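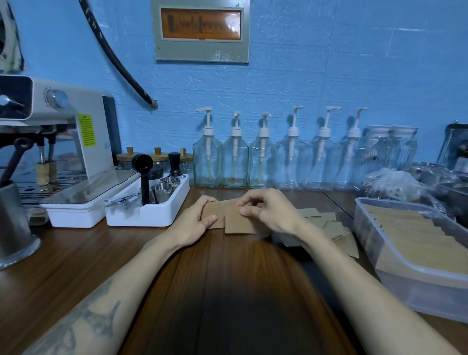 Gornska veut automatiser le café, en commençant par le carton

La robotique de service a longtemps rêvé de latte art. Gornska, jeune société installée à Prutenau, vise plus bas : le manchon de carton ondulé, cet accessoire que l'on déplie, que l'on pince, que l'on range, et auquel aucun barista n'a jamais consacré une chanson. Depuis le 16 mars, l'entreprise propose aux petits exploitants un service par abonnement baptisé Khasawneh, dont l'objet est d'apprendre à un robot de comptoir les gestes d'un établissement donné, dans l'ordre et à la manière de cet établissement.

Le principe tient en peu de mots. Un employé équipé d'une caméra frontale travaille comme d'habitude pendant quelques services. Les enregistrements partent chez Gornska, qui les découpe geste par geste et en tire un programme pour un bras double monté sur rail. Le client reçoit ensuite le bras en location, avec son logiciel, et une notice que nous avons lue jusqu'au bout et qui mérite un prix littéraire pour son chapitre sur les surfaces collantes.

Le catalogue compte pour l'instant trois familles de tâches : mise en forme et rangement des manchons, réapprovisionnement du comptoir, essuyage. L'expresso n'y figure pas. « Tout le monde nous demande le café, reconnaît Alžběta Ševčík, responsable produit. Nos clients adorent faire le café. Ils détestent plier du carton à six heures du matin. » On peut difficilement lui donner tort.

Le choix du manchon a aussi des raisons techniques, moins avouables dans une brochure. Le carton ondulé est léger, il se déforme, il garde le souvenir du pli précédent et s'accroche volontiers à son voisin. Une pince réglée trop fort l'écrase, une pince réglée trop doucement le laisse filer. Les ingénieurs de Gornska y voient un excellent exercice, et le robot aussi, si l'on en juge par le temps qu'il y passe.

Nous avons pu voir le système tourner à Horbridge, dans le local de démonstration de la société. Le bras prend un manchon à plat, l'ouvre, le présente devant sa caméra avec une certaine solennité, puis le glisse debout dans un bac. Quand deux manchons viennent ensemble, il les repose et recommence. Quand trois viennent ensemble, il s'arrête et appelle quelqu'un. Un humain vient, sépare les manchons et repart. Le mot « autonome » apparaît tout de même en couverture de la documentation.

Pour être juste, la machine s'en sort mieux que ce spectacle ne le laisse croire. Sur une série de 1537 manchons traités devant nous et pendant la nuit suivante, Gornska annonce 69 interventions humaines. La société nous a transmis le journal complet, erreurs comprises, ce que ses concurrents font rarement. On y trouve plusieurs arrêts provoqués par un torchon, et un autre classé « cause inconnue, manchon retrouvé sous le rail ».

Reste la question de l'enregistrement. Filmer les mains de quelqu'un pendant tout un service suppose son accord, et le contrat prévoit une autorisation signée par chaque employé, révocable, avec effacement des séquences concernées. Les visages sont floutés automatiquement, les voix supprimées. Les tatouages, eux, restent à l'image, à moins que l'employé ne demande leur masquage. Wissam Kanaan, qui dirige la collecte, précise que ses équipes ont d'abord essayé les manches longues, vite abandonnées : le logiciel de suivi perdait les poignets.

La personne filmée touche une prime, fixée par le client. Gornska n'impose aucun minimum, point que l'on aimerait voir évoluer. Enseigner son métier à une machine louée par son patron vaut sans doute mieux qu'un bon pour une boisson chaude.

Côté installation, il faut prévoir un comptoir stable, une prise dédiée et 50 centimètres de dégagement au-dessus du plan de travail. Les murs clairs facilitent le repérage, les inox brillants le compliquent. La notice recommande de ne pas déplacer les flacons et les bocaux après l'étalonnage, ce qui fera sourire quiconque a déjà partagé un comptoir avec un collègue. Un réétalonnage rapide existe, heureusement, et se lance depuis une tablette.

Les tarifs ne sont communiqués que sur devis. L'abonnement comprend la collecte initiale, la location du bras et une mise à jour des gestes par saison. Toute nouvelle tâche se paie à part, de même qu'un changement de fournisseur de manchons si le format diffère, clause à lire deux fois avant de signer. La résiliation est possible au bout du premier trimestre.

Les premières livraisons se limitent à la région de Prutenau, les autres commandes étant attendues pour octobre. Un module de pliage pour boîtes à pâtisserie est à l'étude. Gornska n'a pas souhaité en dire davantage, sinon que le carton y est plus épais.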